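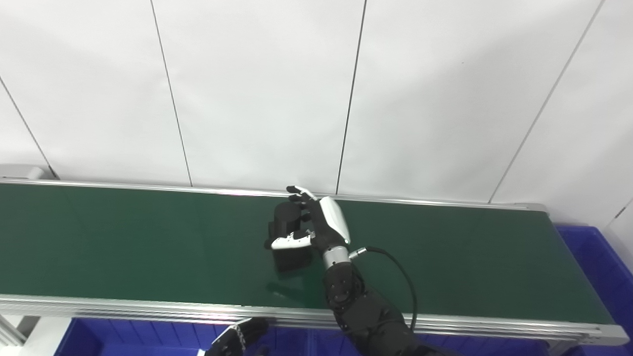
Which belt surface should I order for a short conveyor that drops small boxy parts into plastic bins? Matte green PVC, if the parts are light and the belt runs flat.

That was the short version I gave in the other thread. Longer version follows, and corrections are welcome.

k_fernandes
Mar 30, 2020
The glossy top cover looks better and wipes down faster, but tall parts on a narrow base tend to creep when the belt starts. Matte holds them. We ran 12 sample parts on the Pliteo belt and again on the Dinari, same speed, same drive. The Pliteo kept them square to the rail. The Dinari let the tall ones rotate a few degrees at every start.
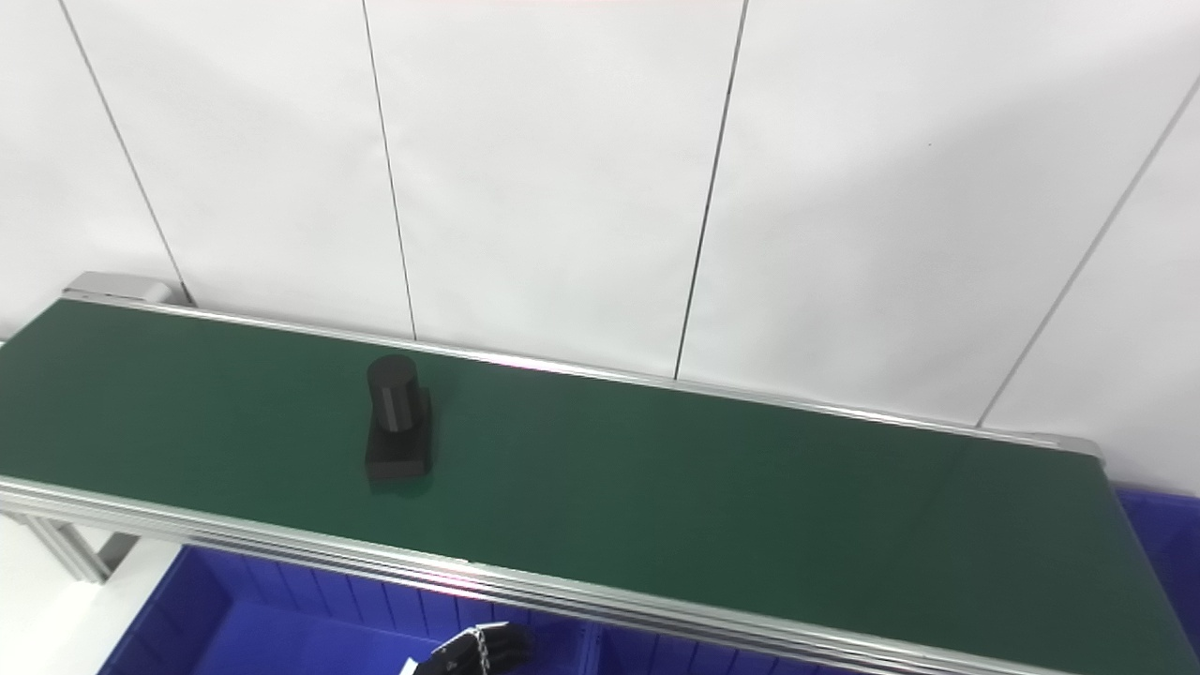

vasanthi_iyer: I disagree about the cause. A few degrees at startup is an acceleration problem. Put a soft start on the drive and the surface finish stops mattering for anything under 200 grams. I have a Dinari past 3,000 hours with no rotation worth measuring.

k_fernandes: What ramp time are you using? Ours is a fixed-speed Meng motor, so a soft start means a new controller. The belt was cheaper.

vasanthi_iyer: One second. Fair point on the controller, though you pay for it once and the belt you replace. Also check your tension before blaming the cover.

hopper22: Does the grooved side profile matter? I can get plain rail for less.

k_fernandes: It does if you ever want to hang anything off it. T-nuts go straight into the grooves — guides, sensor brackets, a bin lip.
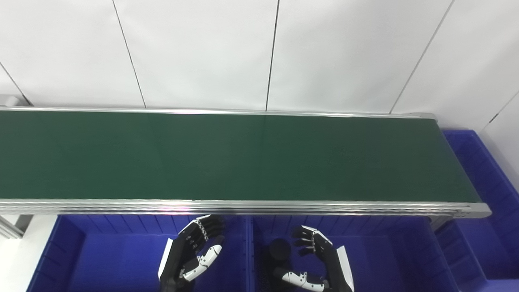

Plain rail has to be drilled, and once it is drilled the bracket stays where you put it. Ours has been moved over 12 times. Check the slot width before ordering hardware, as the Hidard nuts were too tight and I had to send them back.

hopper22: OK, grooved. Still undecided on the cover.

vasanthi_iyer: Try the ramp first.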